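Home | News | Apps | Forum

Wotelton clears out its fake accounts

June 22, 2025

Good news for anyone tired of spam — Wotelton has removed 281 bot accounts from its local groups, and the feeds already look livelier! Another 45 are under review. 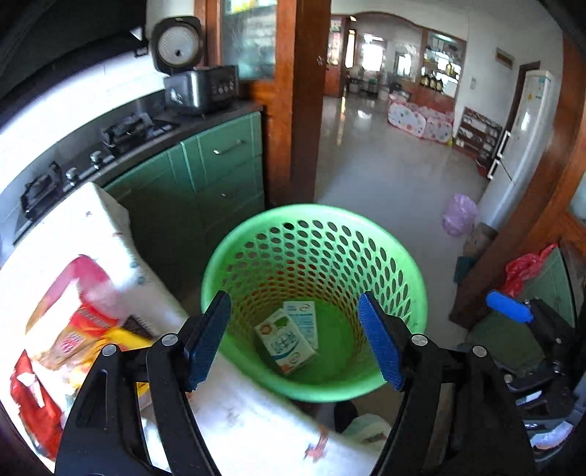
Gion Rüegg wrote in the forum that his gardening group had become readable again, though he'd like a faster way to appeal. Moderators promise one in August.

108 shares | 3 comments

We use cookies. Accept | Settings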